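Drerura laundry helper, seen at the Centhorpe open day

Rating: 6 out of 10

I went to the Centhorpe open day in September to see Drerura, the two-armed laundry robot from Rotich. The demo ran 16 minutes in the back hall, with Ingrid Zamora at the controls desk and Salim Bakilana taking questions. The job was moving clothes between a white tub and a front-loading washer.
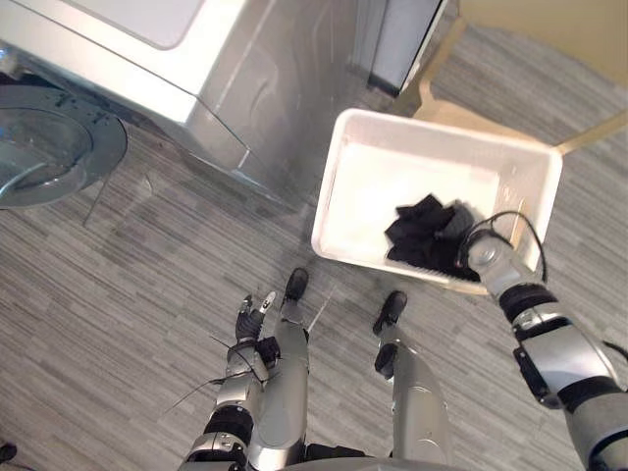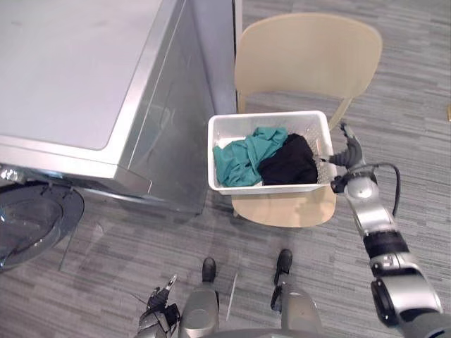 Right arm at the white tub, washer to the left.

The reach is good. It can work at floor level and at chair height, and the arm moves smoothly enough that I stopped watching the elbow. Dark fabric slowed it down, and Bakilana said they are still working on that. The left hand had little to do in the part I saw.

Noise was lower than I expected. I could talk over it from the second row. I would have liked a full load and some sheets, and there was no word on price. Parking is 4 dollars, and the hall gets crowded after lunch, so go early.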